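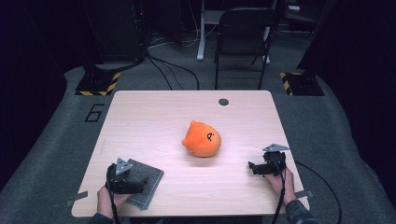
# Cleaning and waxing a pale wood tabletop

These steps are for a light-coloured top, solid or veneered, that gets used every day and has started to look dull or feel grabby under the hand. They work for kitchen tables, craft tables and desks. Dark stained wood needs different products and isn't covered.

Allow an afternoon for the work, then leave the table alone overnight.

## What you need

- A soft brush or the brush end of a vacuum hose
- Two cotton cloths for washing and two for drying
- A felt or wool pad for buffing
- A bucket with 2 L of warm water, no hotter than 40 °C
- Mild dish soap, one small squirt
- White spirit (only for tape marks)
- A clear paste wax. I use Clurkwood, which comes in a 465 g tin and lasts for years
- One sheet of 300-grit paper, or the closest your hardware store carries

Avoid coloured wax. It collects in the open grain and turns a blond table patchy, and it is slow work to get out again.

## 1. Clear the top

Take everything off, including the soft things. Plush toys, felt mats and woolly socks all shed a bit of lint, and lint under wax stays there until you strip it. If the table has a cable hole, pull the cables out and push a wad of dry cloth into the hole so water can't run down the inside. Chipboard under a veneer swells if it gets wet at a cut edge.

Any tape on the edges comes off now too. Pull it back slowly, flat against itself. If it leaves glue behind, dab the spot with white spirit on a cloth, wait a minute and rub. Open a window first.

## 2. Work out which way the grain runs

Crouch at one end and look across the surface toward a window. Pale wood hides its grain from above, and the low angle brings it out. Most tops have long lines running one way with the occasional arch or point where the lines bend. Follow the general direction of the long lines and ignore the bends. You'll wash, sand and wax in that direction.

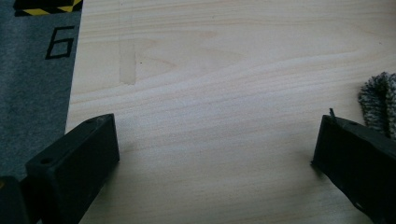 *Grain running across the pale wood, with a pointed figure toward the upper left.*

Mark the direction with a bit of masking tape on the floor if you tend to lose track. Aliki Athanasiadis, who taught me this at the Odavbridge workshop, put an arrow down before every job and I've kept the habit.

## 3. Brush and wash

Brush the whole top, then the edges. Rounded corners hold a line of grime just under the curve, so run a finger around them and check.

Dip a cloth, wring it out hard and wipe from one end to the other. Do a third of the table at a time and dry each section before starting the next. The wash cloth should leave the wood damp for a few seconds and no longer. Change the water when it goes cloudy.

Go over it once more with plain water to lift the soap, then dry it and leave it for at least two hours.

## 4. Deal with rough patches

Skip this step on veneer — it's thinner than you think.

On solid wood, washing can raise the fibres a little. Fold the 300-grit into quarters and pass it over the rough area with almost no pressure, along the grain.

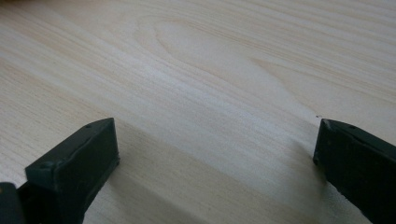 Four or five strokes is usually enough. Stop and feel the surface with the back of your hand, which picks up more than the fingertips do. If one patch ends up smoother than the area around it, feather the strokes outward so there's no visible edge. Brush off the dust and wipe once with a dry cloth.

## 5. Wax

Take a walnut-sized amount of wax on a cotton cloth and fold the cloth around it so it comes through slowly. Rub it on in small circles, then finish with straight strokes along the grain. Use less than seems right. Thick wax stays sticky and shows every plate.

Dankwa and Vollivik both make a softer wax that spreads more easily in a cold garage, but it needs longer to harden. Check the tin.

Leave it 20 minutes, or until it has gone hazy.

## 6. Buff

Fold the felt pad to about the size of your palm and buff with light, quick strokes.
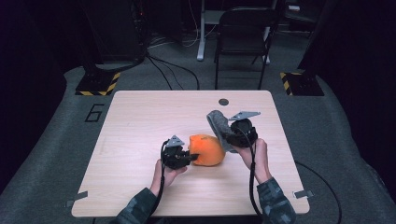 Turn the pad to a clean face when it starts to drag. A second buff the next morning brings up a bit more sheen, though a pale top looks fine left fairly matte.

Pull the wad out of the cable hole and wipe around the rim.

## Afterwards

Keep hot mugs and wet glasses off it for three days. After that, a dry cloth once a week is plenty, and a new coat of wax once a year. I do mine in September, before the heating goes on.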